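Okay, thread time, because a few of you asked what I've been doing on the perception side at Gellside. Short answer: hands. So many hands.

We're training a model to label what a person is doing from head-height video, so a planner downstream can learn chores from it. I own the bit that splits long clips into steps. It's called Gultard (don't ask, Normand Kennedy named it before I got here).

Version one cut a clip every time the hands changed speed. Great on kitchen benches! Terrible in bedrooms, where people lean, feel along a panel, stop, think, lean again. One session of 174 clips came back as 600 steps and most of them were rubbish.

So I spent August rewriting the segmenter to look at contact first and motion second. Is the hand on something, is it holding something, is it only on its way there? Two I keep going back to:

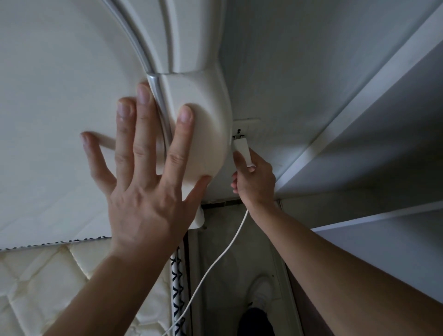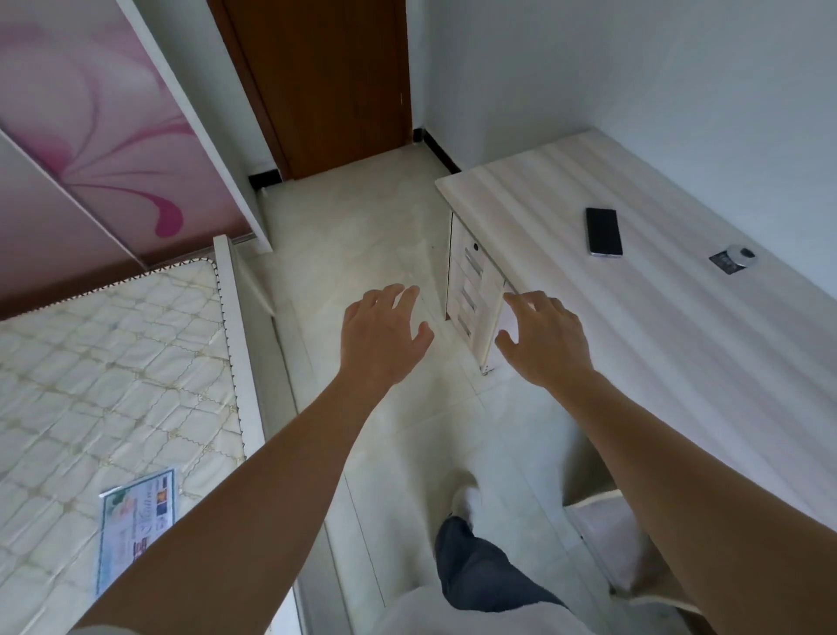
The contact head runs per hand now, left and right kept separate, with a little state machine on top. I fought that for ages (I really wanted one tidy label per moment, sorry Normand, you were right) but a hand that's bracing and a hand that's working need different names or the planner learns nonsense.

Next headache was colour. White on white on pale grey is brutal for the object masks. Turning up the augmentation helped a bit, and adding a cheap edge channel helped way more than I'd have guessed.

Reran the same session last night. 604 steps, ha. Four more than before! I nearly closed the laptop. But the boundaries sit where a human would put them, and the junk label is down to 10 of them.

Still broken: drawers. It can't decide when "reaching" turns into "pulling" if the fingers hide the handle. I'm trying a short lookahead window, which is fine offline and useless live, so that's a problem for later me.

The viewer we use for checking all this is called Alham and I'll do a separate thread on it once the timeline scrubbing stops eating my RAM. If you've got a favourite trick for hidden contact points, please reply, I'm all ears.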